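Open day at Jakeck

Jakeck opened its Dretero workshop to the public in July, and 71 people came through over the course of the afternoon. Groups were taken in every half hour. Most of the time went to the tables where staff record handling tasks with a pair of hand-held grippers. The recordings are later used to train robot arms.
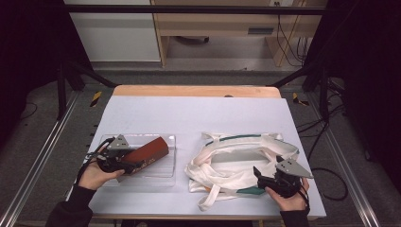
One of the recording tables, with a tray and a canvas bag.

Visitors could try the grippers themselves at a second table. Each turn lasted 4 minutes. Staff said a new task needs some 1,000 recordings before it is worth testing on an arm, and the workshop has 2,933 on file so far. Alteck lent the chairs and the sound system. The next open day will be held at the Katiyar building.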